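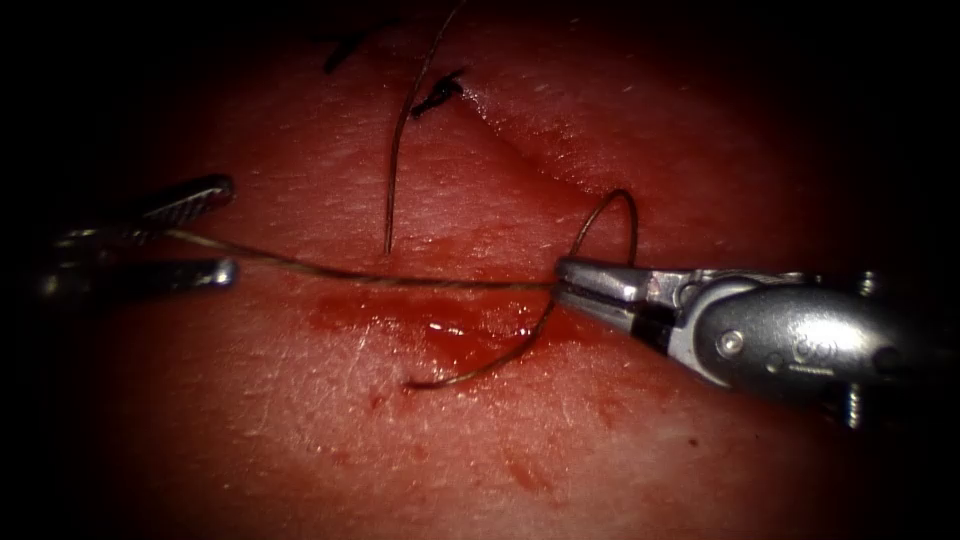

Stitch 651, or the week the knots went slack

We love a good knot at the Groltbridge bench, and Skiltden ties lovely ones. Two arms, one thread, a loop round the jaws, pull it snug, on to the next. It had put in 650 stitches on practice tissue with hardly a grumble, and then on 651 it lost its grip on the short end of the thread, kept pulling with the other arm as if all was well, and reported a finished knot. There was no knot. There was a loose loop and a very confident green tick on the screen!

The fault was in the grip check. Skiltden works out whether it's holding something from the load on the drive cables, and one cable had stretched just enough to feel like a thread when the jaws were holding nothing at all. Pana, our logging tool, had the whole thing recorded, so we could play it back at a crawl and watch the two readings drift apart. I must have watched it 30 times and I still find it gripping (sorry).

Nothing was hurt apart from our pride, but a stitch that's marked as done when it isn't is a proper safety matter, and we stopped all runs that same afternoon.

Knot tying at the bench: grasper on the left, needle driver on the right, and a small loop of thread standing up by the driver's jaws. Two earlier knots are in along the incision, with their ends cut short.

What's changed so far: the cable has been swapped, the software now wants a second sign that the thread is held before it pulls, and a lost grip stops both arms at once. The cable kit came from Gagnon and went in without a fight, though the old one had been left in for 4 months, and that one's on us. It's now on the February list, in red pen.

I'm really chuffed with how the new check behaves. We've been pulling thread out of the jaws on purpose all week and it stops every time — a bit huffily, with a loud beep, but it stops. Longer runs start again once the beep has been turned down.

278 shares | 4 comments

Comments

threadbare: Great write-up. Does it stop with the thread still tight, or does it let go?

Bench team: It holds still and keeps whatever tension it had. Letting go is left to the person at the controls.

mossy_kettle: We had the same thing with a stretched cable on a much bigger arm. Ours thought it was carrying a box for two days.

needle_and_pin: More knots please! Would love to see the cutting step as well.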